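About Clorkell

Welcome, and thanks for stopping by our page. If you're reading this because you met one of us at an open day, or because your daughter came home talking about the sorting arm and wouldn't stop, then you already know a fair amount about us. For everybody else, we'll try to explain who we are without going on too long (we usually do go on too long, so get yourself a coffee).

Clorkell is a small automation shop and training school in the town of Darnov. We build robot cells for companies that make, pack and sort things, and in the same building we teach people how to run them, program them and fix them when they stop. The two halves of the place grew up together. Margus Kuusk started it in a rented bay behind the old Ferrand furniture works with a secondhand arm and a workbench, and his first customer asked if he could train the night crew while he was at it. He said yes, and he's been saying yes ever since, which is how we ended up with classrooms.

These days we fill the whole ground floor of the Ferrand building and a piece of the one above. Our street number is 1777, and the door you want is the green one on the side, next to the loading dock. If you go in the front you'll find yourself in a dance studio, where they are very nice and will point you back around.

What we do all week

Most of our shop work is picking and placing: getting an arm to reach into a container, take hold of one thing out of several, and put it where it belongs. People are often surprised that this takes us so much time. Parts lie across each other, they end up tight against a wall, they come in colors that look alike under the wrong lamp. Our longest-standing customer, Plasico, molds plastic fittings a short drive from here, and a good half of what we know about awkward parts we learned on their floor.

The school side runs two programs. The evening course is for people who already work in a plant and want to move over to the robot cells, and it meets after the day shift lets out. The day course is for younger students, many of them straight from high school, and we keep the groups to 7 so that everyone gets real time at the controls. Covadonga Herrero heads up both. She taught math for years before she came to us, and she still can't walk past a whiteboard without fixing something on it.

Our open day

Every March, on a Friday, we open the doors at 2 in the afternoon and let the town in. It began as a thank-you to our neighbors for putting up with the deliveries, and the first one was mostly Margus's relatives. Last time we had 200 visitors, and we ran out of cups before the first hour was over! Students run most of the stations. You can jog an arm with a teach pendant, see how we wire a cabinet, try on a safety harness, or sit down with Quentin Joly, our shop electrician, and learn to crimp a connector properly. He has a bag of spares and endless patience.

The station people crowd around, though, is always the bin table. Vratislav Koubek, who looks after our demonstration cells, likes to use plain wooden sticks for it, since anyone can understand a stick. Children are invited to call out which one they'd go for first and why, and you would be amazed how often their reasoning matches what our second-year students come up with. Then the questions start coming from the parents, too, and Vratislav has to be reminded to eat something. 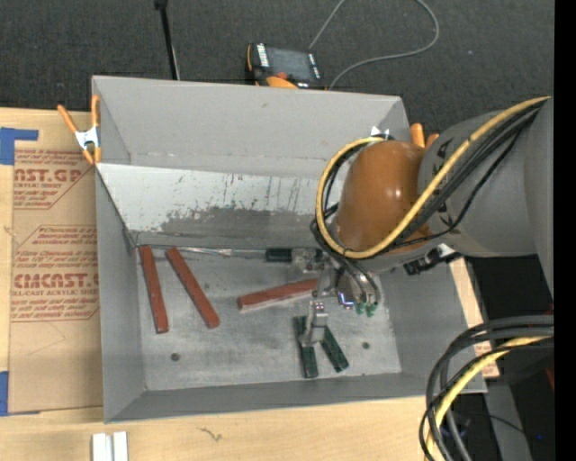
Killian Rolland
Visitor Program Coordinator

I write these pages and I also answer the phone, so if you call us you'll most likely get me. I'm fond of the bin table myself. Three reddish-brown sticks and two dark green ones, an arm with a bright orange joint, a metal bin clamped down at the rim, and you have everything you need for a good long talk about grip and reach and which piece to take next. I've stood there with bakers, bus drivers and one retired dentist who had excellent opinions about grippers.

Outside of the open day we're glad to have school classes and company groups, mornings preferred. Please wear closed shoes, tie back long hair, and let me know beforehand if anybody in your party uses a wheelchair so I can have the ramp out at the dock door. There's no charge for schools. Parking is along the fence, and the coffee is on us.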